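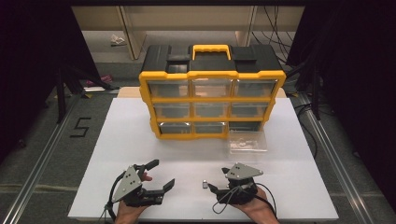 Flomville shop pits two hand-held grippers against the parts drawer

I spent most of Thursday at Skivero's workshop in Flomville, where they've been comparing fingers for their hand-held grippers, and I came home with a completely new respect for small parts. Tiny metal things are hard! I knew that already from fixing my own bike, but it's a different story when you have to pick them up with somebody else's fingers.

The company has been running two sets against each other since July. One is the Phetsri, a fairly stiff design with a narrow tip. The other is the Stirnovier, softer, a bit wider, and (if you ask me) much nicer to squeeze. Both go on the same black grip body, so you can swap them over in a few minutes with a small screwdriver and some patience. You hold one gripper in each hand and do the job at a white board with a drawer organizer standing on it, the yellow and black kind with nine clear drawers that half the garages in town must have.

The job sounds like nothing. Pull a drawer out of the bottom row, lay it flat on the board, move the hardware, put the drawer back. İlker Keskin, who set up the comparison, has done it so many times that he chats the whole way through. I could not chat. Each drawer has only a small lip at the bottom edge to pull on, and my first try with the Phetsri slid right off it. My second try did too.

Once I had the drawer out, though, the stiff tips were great. They got hold of a small part and kept it where I wanted it. With the Stirnovier I had the opposite afternoon – the drawer came out on the first pull and then I chased one little nut across the board until Henrik Voß took pity on me and showed me how to come at it from the side.

Henrik keeps the log, and it's a long one. They're up to 3266 attempts between the two designs, and 387 of those were thrown out, mostly for cables snagging on a wrist or a sleeve. That's the part he'd like to fix next. The cables come out of the back and hang down past your hands, and when you reach across with both arms you do feel them tug. He wants a lighter cable with a clip at the forearm. İlker thinks a different exit angle would do it and cost less. They went back and forth on this over coffee for a good 15 minutes and I don't believe either of them moved an inch.

So which one's ahead? On drawers, the Stirnovier, and pretty clearly. On loose hardware it's the Phetsri, but with practiced hands the gap gets small. İlker told me he'd be happy to end up with a mix, a soft finger above and a stiff one below, and they've got 4 sample pairs like that on order.

The mixed pairs go through the same drawer routine when they arrive, plus a new round with the lights turned down, which Henrik is looking forward to more than İlker is. Skivero is also taking names for people who'd like to come in and try a session, no experience needed. I've put mine down again – I want another go at that nut.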